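Friday, late

What a day! I meant to write just a couple of lines and go to bed, but I'm far too wide awake, so the long version it is.

Got to the Flirkton building just before eight with my flask and both notebooks. Kiros Abera was already there (he is always already there) and took me straight through to the cabinet. I've been reading about these panels since the start of September, mostly from the drawings, and standing in front of a real one is a completely different thing. Grey double doors, lights along the top, switches everywhere, each with its little label plate. I may have grinned like a child.

We went through the left door first. Kiros made me say every item out loud and point to it on the drawing before he'd let me move on – slow going, but by the second pass I hardly needed the drawing. My favourite is still the rotary switch with the white lever. I had it down in my notes as black, so that's one correction already.
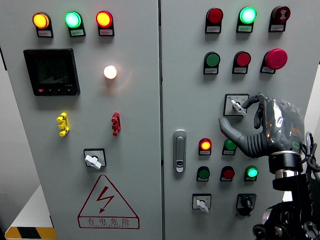

## What I want to remember

- The amber, green and red lights go left to right across the top of the left door, and they were all lit. The white lamp sits lower, under the red one, and throws a lovely orange glow on the panel.
- The meter is under the amber light. Four small buttons, the first one marked in red. Look up what each does before Monday!
- Yellow connector left, red connector right. I swapped them in my sketch, twice.
- 有电危险 on the warning triangle means "Danger: Electricity". I've copied the characters out until they look nearly right.

Lunch with Tekle Mekonnen at the Callow, where we had the soup and talked about label plates for most of an hour. He has 3,819 of them to check for the Chevalier job and is only on the second box, poor man. I offered to help and I meant it.

Home by five. Redrew the whole left door at the kitchen table while the rice boiled over. Right door next week, and I need a better pencil.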